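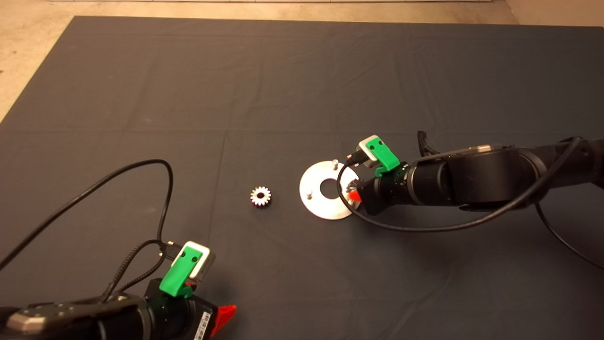 落地作业:把金属件摊在布垫上的做法

Wernport 的旧货运区里有一间小型机械维修与装配工坊,名叫 Sulletti,业务以小型传动部件的拆检、清理和重新配套为主。工坊有钳工台,也有带抽屉的工作桌,但拆下来的盘类件、环类件和小齿轮多数先下地。地上铺一块深灰色布垫,零件放在垫子中部,检查、比对、配套都在垫上完成,之后才上架或装箱。

负责现场的是 Khoa Đồng。他做过多年减速装置的装配,对台面作业没有意见,只是认为台面有一个固定的缺点:边。圆盘类零件立起来会滚,小齿轮掉下去会崩齿,而台面的边缘总是离手很近。垫子铺在地面上,零件离地的高度就是布的厚度,跌落这一项基本可以从风险表上划掉。他的搭档 Bảo Văn 管检验和记录,关心的是另一件事:在同一块底色上看零件,毛刺、磕痕和缺齿比较容易看出来。

两个人的理由不同,结果一致。这套做法在工坊里一直沿用,规矩陆续补了不少,写成一份内部作业说明,现行版本的日期是2022年11月12日。本文的大部分内容依据这份说明和两人的讲解整理。

底色

垫子的颜色先于材质确定。他们试过浅米色帆布、蓝色橡胶板和深灰色织物,最后留下的是深灰色。

银白色金属件放在浅色底上,轮廓的亮部和背景接近,外缘看上去会缺一段。检验时如果只看外圆是否有磕碰,浅色底要求人反复变换角度。深色底上外圆的亮边连续,有缺口的位置会断开,看一眼就能定位。通孔的情况相似:孔里露出的是垫子的颜色,深底衬着亮的孔口,孔口倒角是否均匀,周圈有没有翻边,都比较清楚。

纯黑色也试过,问题出在另一头。发黑处理的螺钉、黑色密封圈和橡胶垫片放在纯黑布上不易找到,收工时漏收的往往是这一类。深灰居中,亮件和黑件都能分出来,代价是两类零件的对比度都不是最高。Bảo Văn 认为这个代价可以接受,因为漏收一个密封圈造成的返工,通常比多看一眼外圆要费时。

工坊的地面是水泥,颜色偏米黄,表面带斑点。细小的金属屑落在这种地面上和斑点混在一起,很难辨认。垫子要铺得比作业范围大出一圈,四周露出的地面不放零件,也不放工具。说明里对这一条的措辞很短:垫外无件。

材质

橡胶板的优点是防滑、耐油,擦一遍就干净。缺点是回弹。小齿轮从手里滑落到橡胶板上会弹起,落点不好预料。橡胶板还容易粘住平面度较好的盘件,底面有油膜时更明显,揭起来要从侧面撬,撬的动作又会在端面上留下划痕。

织物垫没有这两个问题,但有自己的麻烦,主要有掉毛、勾丝、吸油。

掉毛和纤维种类有关。绒面越长,掉得越多,落在齿槽里的纤维在装配后会混进油脂。工坊现在只用短绒或无绒的织物,新垫子启用前先抖、再用粘辊滚,滚到粘纸上看不见纤维为止。

勾丝发生在带尖齿的零件上。未去毛刺的齿轮平放时,齿尖挂住经纬线,水平拖动就会把线带出来。这一条的处理办法写在动作规范里:齿类零件在垫上只许竖直提起,不许平推。盘件可以推,前提是底面已经清理过。若盘上带着齿轮一起移动,按齿类零件处理。

吸油无法避免,只能控制。带油的零件先在接油盘里沥,再用无纺布擦到不滴,然后才上垫。垫子上出现油斑后用粉笔圈出来,当天不在圈内放精加工面朝下的零件。油斑洗不掉的垫子降级,转去垫箱底。

工坊曾向供应商 Zernel 订过一批复合垫,面层是织物,底层带防滑涂层。Khoa Đồng 对防滑性能评价不错,人跪在边上起身时垫子不跟着走。不足之处是折叠后恢复慢,压出来的棱线比单层布更硬,小齿轮搁在棱上会歪。这批垫子后来裁成小块,铺在抽屉里。

折痕

织物垫不用时要收起来。卷收和折收各有支持者,工坊两种都用过。

卷收不产生硬折线,铺开后表面比较平,但两端会翘,靠压条才能压住。卷筒占长度,只能竖着靠墙,靠久了下端受压变形。折收省地方,可以放进普通层架,问题是每次铺开都带着折痕,纵横交错,把垫面分成一格一格的矩形。

起初他们想办法消除折痕,用过蒸汽熨斗,也试过提前一晚铺开压重物。后来 Bảo Văn 提出把折痕留着用。矩形格子尺寸接近,位置固定,可以充当分区线。作业说明里因此多了一节,规定折叠次序必须一致,先对折哪一边,后对折哪一边,都照同一张图来。折叠次序一致,铺开后的格子就大致落在老地方,人不用另画线也知道哪一片归哪一类。

格子的用法不复杂。中间几格放当前正在处理的零件,靠近人的一侧放待检,远侧放已检,左右两边留空。留空的部分供手和工具进出,不得临时借用。件少的时候,待检和已检两区可能都没有东西,中间放着一两件金属件,周围一大片空垫。外人看了觉得浪费面积,Khoa Đồng 的看法是空着的面积本来就有用途,手从哪里伸过来,件往哪里退,都需要地方。

折痕也有必须避开的时候。测端面跳动或者做贴平检查时,零件不能压在折线上。严格讲,这类检查根本不该在布上做,要上平板。布垫上的贴平检查只用于初筛,拿一把刀口尺搭在端面上看透光,结论只有“明显翘”和“看不出翘”两种,后者仍须上平板复测。

斜向的长折线通常说明上次收垫时折歪了。遇到这种情况,说明要求先抖开重铺,抖不掉就照常使用,分区改用粉笔标注,收垫时再按图折回去。

一盘二轮

工坊处理得较多的一类部件,是带中心孔的扁平金属圆盘,配小齿轮。这类部件看似简单,在垫上却容易出配套错误。Sarantis 项目送来的一批拆检件里就出过一次,两个外观接近的小齿轮互换了位置,装回后啮合声音不对,重新拆开才查出来。
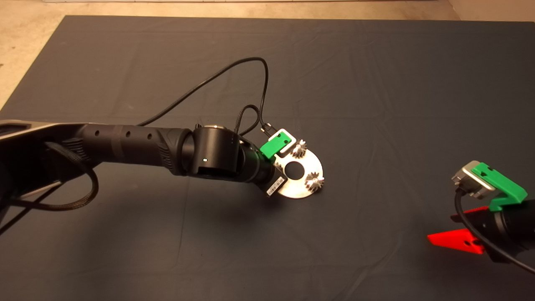 那次之后,配套检查的步骤作了调整。圆盘和齿轮的相对位置在拆下之前先记录,记录用钟面法:面朝人,取一个固定特征作为十二点,齿轮在几点方向、离外缘近还是离中心孔近,各写一笔。钟面法的误差不小,用来区分两个齿轮谁是谁已经够了。若圆盘上没有可用的固定特征,用记号笔在非工作面点一个点。

两个齿轮拆下后不放进同一个盒子。垫上作业时,它们各占一格,中间至少隔一条折痕。检验人换人时,交接的内容也按格子讲,不按“左边那个”“右边那个”讲,因为两个人往往面对面坐在垫子两侧,左右是反的。

圆盘本身的检查从中心孔开始。先看孔口,再看孔壁,最后看端面和外缘。孔口的问题以翻边和碰伤居多,拿棉签沿孔口转一圈,挂丝的位置就有毛刺。孔壁用手电斜照,看有没有轴向拉痕。端面看颜色是否一致,局部发暗或发蓝要单独记录,怀疑受过热的零件退出配套流程,另做硬度检查。外缘放到后面,因为外缘最容易在搬动中新增磕碰,前面的动作做完再看,结果才算数。

齿轮的检查顺序是齿顶、齿侧、齿根、端面。齿顶磨钝或者崩口,在深色底上转动齿轮时能看到反光的节奏断一下。齿侧要看接触斑,小齿轮的接触斑很窄,清洗过头会把痕迹洗淡,所以首次检查安排在深度清洗之前。齿根藏污,用软铜刷顺着齿槽刷,刷毛不得横扫。尖齿的小齿轮会扎手,作业说明要求戴薄的丁腈手套,手套指尖破了就换。Bảo Văn 补充说,厚的帆布手套不要用,捏不住小件,纤维还会挂在齿上。

清点按件数进行,件数写在随行卡上。Sarantis 那批的随行卡编号到了389,每张卡对应一套,卡跟着零件走,零件在垫上时卡压在靠人一侧的垫边,字朝检验人。卡不放在零件下面。曾有人图方便拿圆盘压卡,卡上的复写字迹印到了端面上,溶剂擦了几遍才去掉。

放与取

垫上作业的大部分规定和放、取有关。新人来了先学这一部分,量具反而靠后。

放盘件时,先让一侧边缘着垫,再放平。整面同时落下会夹住空气,件会漂移一小段距离,位置就不在原定的格里。薄盘更明显。取盘件时从对侧两点捏住外缘,或者用手指穿过中心孔向上提。穿孔提的做法只限于孔口已经查过、没有毛刺的件。

放齿轮时轴线竖直,端面着垫。高度大于直径的齿轮立不稳,改为横卧,两侧用布条挡住。磁性吸笔可以用来取小齿轮,取过之后要在退磁器上过一遍,否则齿槽里会吸住细屑。Khoa Đồng 自己不太用吸笔,他习惯用尖端包了热缩管的镊子。

从一只手换到另一只手的动作,说明里叫“过手”。过手要求在垫子上方低处进行,先接稳,后松开,接的一方不去抢。两个人配合时也照此办理,递件的人在对方收紧之前不松劲。过手时圆盘的朝向保持不变,朝向变了要说出来,记录的人据此改写钟面位置。

禁止在垫子上转动圆盘来找方向。布面有阻力,转的时候零件会带着布起皱,旁边的件跟着移位。要换方向,提起来,转好,再放下。

工具的摆放另有限制。扳手、冲子之类的重工具不上垫,放在垫外的工具托盘里,用一件取一件。游标卡尺可以上垫,量爪合拢,尺身和垫边平行。开口的油壶不上垫。带线的东西,比如手电的充电线、检查灯的电线,尽量从上方走,留够余量,不要在垫面上拖。

光线

灯的高度和角度对垫上检验的影响不小于底色。顶灯正照时,圆盘端面会反出一片亮斑,亮斑里什么都看不见。工坊的办法是保留顶灯作为底光,另加一盏低位侧灯,光从侧面掠过垫面。掠射光下,端面的划痕、齿尖的毛边以及布面上的金属屑都会亮起来。

掠射光会夸大折痕,铺得不平的垫子在侧灯下看起来像起伏的地形。新手容易被这个分散注意力。Bảo Văn 的建议是先开顶灯摆件,摆完再开侧灯检查,两种光不同时调整。

冬季白天短,十二月以后下午就要全程开灯。色温不同的灯混用,会影响对端面变色的判断。凡是涉及发蓝、发黄的记录,都回到同一盏灯下再看一次。

清垫

一套件处理完,垫子要清一次。次序是先吸、后粘、再抖。吸用带滤网的小吸尘器,滤网前加一层纱布,漏收的小件会停在纱布上。粘用粘辊,沿一个方向滚,不来回。抖要到室外,两人各持两角,抖完检查反面。

磁扫只能收铁磁性的屑。铝屑、铜屑和多数不锈钢屑留在布上,得靠粘辊。有一段时间他们只做磁扫,铝屑积在折痕里,下一套件的端面上出现成串的细划痕,查到最后是垫子的问题。从那以后,折痕处要单独用软刷刷开再滚。

清下来的屑不马上倒掉。纱布和粘纸摊开看一眼,出现亮的、有棱角的大颗粒,就要回头查刚才那套齿轮有没有崩齿。多数时候什么也没有,看过即弃。

垫子的寿命没有统一标准。勾丝连成片、油斑占了中间格、折痕处露出底线,三种情况出现任一种就换。换下来的裁小,用来包件或者垫箱。工坊的层架有14格,最下面一格专放这种旧布,按尺寸叠好。

成本和争议

织物垫的单价不高,费的是人工。铺、分区、清、折,每套件都要走一遍。有同行参观后认为,带格子的塑料托盘可以完成同样的事,清洗还更容易。Khoa Đồng 不反对托盘,工坊的存放和转运环节用的就是托盘。他的保留意见在于格子的大小是死的,圆盘放进去,手指没有下去的地方,只能倒出来。小齿轮在硬塑料格里来回撞,齿尖先受伤。

也有人提出在地面作业不符合人体工学,长时间跪坐伤膝盖和腰。这一点两人都承认。工坊的应对是限制单次时长,配护膝和矮凳,需要久看的件转到台面。台面上同样铺一块深灰色的布,四周加了木挡条,挡住边缘。Bảo Văn 倾向于把更多工序移上去,理由是记录时有地方放肘。Khoa Đồng 则坚持初次摊开仍在地上做,尤其是来件状态不明、不知道里面有多少散件的时候。

目前的分界大致如此:开箱、摊件、配套在地面,测量、修毛刺、打标在台面,贴平和跳动上平板。圆盘和齿轮从地面转到台面时,用一块小布垫着整体端过去,位置不打乱,随行卡放在小布的一角。

作业说明的下一版正在改,要改的有两处。一处是钟面法的记录格式,打算把手写的几点方向换成印好的圆圈,在圈上点位置,省得把“近外缘”写成“近外圆”再写成“外圆”。另一处是折叠图,现有的图画的是旧垫子的比例,新到的布略宽,照图折下来,最外面一排格子偏窄,放不下圆盘。Bảo Văn 已经在图上用铅笔改过一稿,等新垫子再用一阵,格子的位置稳定下来,再重新描图。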